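Shooting a Whole Month at One Focal Length

15 October 2026

I spent May with a single 35mm lens on the camera. The zooms stayed in the closet. I wanted to find out how much I rely on them, and the answer was a lot.

By the end of the month I had 2377 frames. I kept 322. That is a better rate than my usual one, mostly from slowing down and walking closer before I pressed the shutter.

The first week was frustrating. I went to the farmers market in Torres twice and came home with small people in the middle of big empty pictures. After that I stopped trying to shoot across the street and picked one corner to stand on.

Settings

I left the ISO at 800 for most of the month, morning and evening. It was one less dial to think about. The noise doesn't bother me in print. On cloudy days I opened up a stop and left everything else alone.

Sorting

I go through the files in 4 passes and do no editing until the last one. Anything I can't decide on goes in a folder called Maybe, and I look at it again a week later. I write the keepers down on paper with the file number and the street. 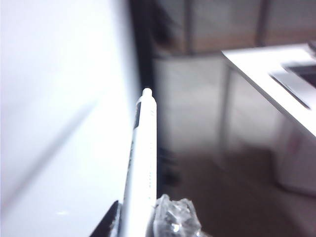
Printing

I had a few made at 8x10 on matte paper. The darker ones needed lightening before they went out, and I'm redoing two of them this weekend.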